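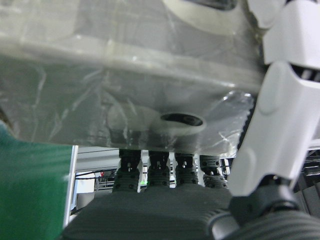

Four fingers pressed to the underside of a plastic-wrapped part, seen from the wrist camera of a hand on trial.

Opinion: Buy the hand for its grip, then read the service schedule

Most of the argument about multi-fingered hands is carried on by people comparing joint counts. I have spent enough time with the Nonirard hand to think the joint count is the least useful line on its data sheet. The lines worth reading are the ones on contact, on clearance behind the knuckles, and on what happens when a finger has to come off.

Wrapped goods are a fair test of the first. Film creases, slides over the part beneath it and reflects light straight back into the wrist camera. A suction cup seals poorly on wrinkles. A parallel jaw needs two opposed faces, and a bulky part in a bag seldom presents them. Fingers lined up under the load ask less of the film. In our trials the Nonirard's default grasp planner still preferred to pinch, and we got better results after we turned pinching off and set a palm-up support pose by hand. The vendor ought to ship that pose. Ramo, whose hand we trialled last year, did.

Ribbed finger housings are a sensible choice and I have no complaint about them. The exposed fasteners are another matter. Small screws at every joint make a finger easy to strip down on the bench. They also give film and strapping something to catch on, and the optional sleeve that covers them is priced as though it were a sensor. It should be in the box.

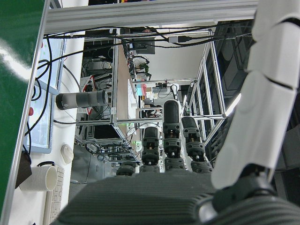

The hand with fingers extended, desk to the left and equipment racks behind.

The service offer is where I part company with the brochure. Nonirard sells through Saavedra, and Saavedra's base agreement covers 2 finger exchanges a year with a turnaround of 6 working days. For a teaching lab that is generous. For a packing cell it is a week and more of idle labour each time, and the spare finger that would avoid it is excluded from the base price. Mererid Hughes, who runs the integration side at Jernside, put it to me more bluntly: quote the hand with a spare or don't quote it.

I would add a second condition. Recalibration after a finger swap took us 40 minutes, most of it spent waiting for the thumb routine to finish. The routine cannot be run for one digit alone. There is no mechanical reason for this that I can find, and the support desk's answer was that a single-digit option is planned for the May release. A planned option is not worth paying for in advance.

None of this makes it a poor product. The controller is well behaved, the error codes are documented, and the wrist camera sits close enough to the palm to be useful during contact, at the cost of a blurred foreground. I would rather have that view than a tidy one from overhead that loses the underside of the load.

My recommendation to anyone with a purchase order on the desk is to defer the sleeve, insist on the spare, and get the recalibration time written into the agreement as a maximum. If Saavedra will not write it in, ask for a longer trial and time it yourself.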